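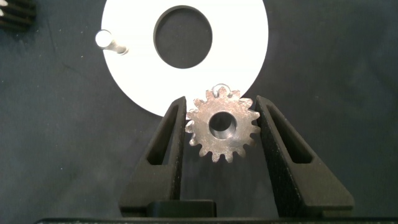 Small spur gear, plain bore: keep it or order new?

gritwood_bench
I am sorting a box of parts from my old Gestley feeder. This gear is steel, I think, with short rounded teeth and a smooth round hole. I see no keyway in the bore. Was it pressed on the shaft, or glued? The manual has 74 pages and not one word about it.

valluseck5
Pressed. Mine came off with a small puller. Warm it first, then it goes easier.

figueroa_parts
I don't agree about the heat. On my feeder it was retaining compound, and I needed a new shaft after. Also, to me the color looks a little bronze. Are you sure it is steel?

gritwood_bench
A magnet takes it strongly, so steel. The color is maybe from old oil — I have not cleaned it yet.

valluseck5
Rounded teeth can be wear or can be the design. Compare with the other gear before you pay for new. I paid 90 for a pair in June and the old ones were still good.

figueroa_parts
For that price I would change both. A worn gear eats the new one.

gritwood_bench
Thank you both. I will measure the shaft tonight and write the size here.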